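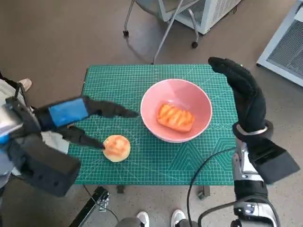
Left hand at the bun, pink bowl on the cutting mat.

14 Jul 2025

I said I would write up what we are spending on the hands this year, so I have spent the evening with the spreadsheet and a pot of tea.

The arms are paid for and I won't go over them again. What is left is everything that hangs off the end of them, plus the small things that never get a line of their own. Last year I left the small things out and we ran over before Easter. This time they go in first.

Gloves are the biggest of these. A pair from Grornex costs us 64 pounds and I have put in 6 pairs to see us through to the end of the year. Darnell Blackwood thinks that is too many. He may be right, but the delivery time is bad and I would sooner have spares in a drawer than two people waiting for the post. Wakdale do a cheaper pair. We tried one in the spring and the fingertips slid on anything glazed or shiny, so I crossed them off.

Next is the wrist camera. Cecilia Abubakari wants a second one of the same model, kept in its box, and I agree with her. Food work is hard on anything mounted close to the fingers. The quote from Proltus is 700 pounds with the bracket and a cable, and they will hold the price until the end of July.

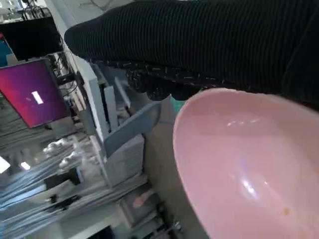
Bowls, mats and the food itself I have lumped together under consumables. Plastic bowls are cheap and so are cutting mats. I am not going to ask for three quotes on a bowl. Bread is a running cost and comes out of petty cash, with the receipts in the usual envelope please – not in the toolbox.

The item I can't settle is the service plan. Urbańczyk have offered a year of cover for both arms at 1,686 pounds, which includes one visit and the labour on any repair but no parts. I went through our old invoices and we would have come out slightly behind on a plan like that last year. The year before, with the bad elbow joint, we would have come out well ahead. I have asked them whether the visit can be moved to the autumn, when we have a quiet fortnight, and whether cable damage counts as wear. If it does, the plan is worth less to us than it looks.

I have also started a list of things we want but are not buying. A proper height-adjustable table is at the top. After that comes a second set of wrist mounts, then better lighting.

The glove order goes in this week. Proltus gets an answer before the quote runs out, and Urbańczyk can wait until they have replied about the cables.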